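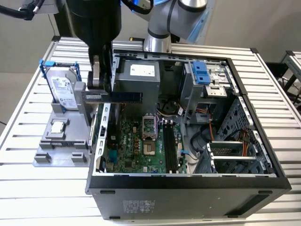

Drevberg school district to replace aging office and library computers

Sep 11, 2023

The Drevberg school district will replace 130 desktop computers in its offices and libraries by the end of December, the district said in a notice to parents. Another 200 machines will be kept and given more memory.

The work will be done by Girner, a computer repair firm that already services the district's printers. The contract covers parts, labor and removal of the old equipment. It does not cover student laptops, which are leased under a separate agreement that runs through next school year.

Many of the desktops being replaced are 12 years old and can no longer run the current version of Parari, the program the district uses for attendance and grades. Office staff at two elementary schools have been entering attendance on paper in the mornings and typing it in later from a shared machine.

Work starts at Shehu Middle School, where the library will be closed to classes for one week. Books can still be returned at the front office during that time. The high school library will follow after fall exams are over. Elementary school offices will be done in the evening and should stay open during normal hours.

Staff have been asked to move any files saved on their own desktops to the district's shared drive before their building's turn comes up. Files left on the old machines will not be recovered. Drives will be wiped before the computers leave district property.

Machines that still work after wiping will be sold to residents for $95 each, with a limit of one per household. They will come with a keyboard and mouse but no monitor and no warranty. A date for the sale will be posted on the district website.

The district said bus route and lunch account systems will not be affected.

Shares: 12

Search this site Enter keyword Go

3 comments

mapleside_dad
Does the sale price include the power cord? Last time they sold stuff off we had to go buy one.

R. in Drevberg
95 dollars is too much for a computer that old. The last sale was 40.

libraryregular
Will the summer reading prizes still be handed out at Shehu while the library is closed? My daughter hasn't picked hers up yet.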